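Savton 57 Joiner's Mallet: Review After One Summer

I bought the Savton 57 in June to replace a rubber mallet that was leaving black marks on everything. I build small furniture in a one-car garage, mostly benches and bookcases, and I use a mallet for chopping mortises and knocking joints together. I paid full price for it at a hardware store.

What you get

The mallet comes in a plain cardboard box with a folded care sheet. There is no finish on it, only bare wood, and the sheet asks you to oil it before first use. I gave it two coats of boiled linseed oil and left it overnight. The handle had one rough spot near the bottom that I sanded out in a minute or so.

In use

The weight is right for chisel work. I cut all the mortises for a bench with it and my wrist was fine the next day, which I can't say for the heavier Domański mallet I borrowed from Amos Fitzsimmons last year. The Domański moves more wood per blow, and if you do timber framing you would want it instead.

For assembly the Savton is good but not perfect. It doesn't mark oak or maple. On pine it will leave a dent if you catch the edge of the head, so I put a scrap block in between. I would have liked the edges eased a little more at the factory.

A wooden mallet has the simple T shape it always had, with a straight shaft and flat sides, and that makes it easy to tell by feel which way the face is pointing.

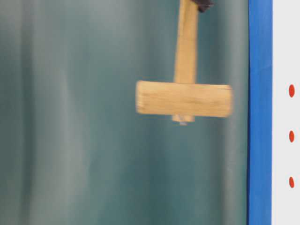
Durability

The head got loose once, in the dry week at the end of August. I tapped the shaft back in and it has stayed tight through October. The faces are slightly bruised. There are no cracks so far. Savton sells a replacement handle, but I haven't needed one and can't comment on the fit.

Compared with the Plomero

Plomero makes a mallet at nearly the same price with leather on one face. It is quieter and kinder to softwood. The leather on the one at our shop class came unglued within a year, and the handle is too thick for my hand.

Verdict

Four out of five. Buy it for chisels and general joinery, and plan to ease the edges yourself with a block plane before you use it on anything soft.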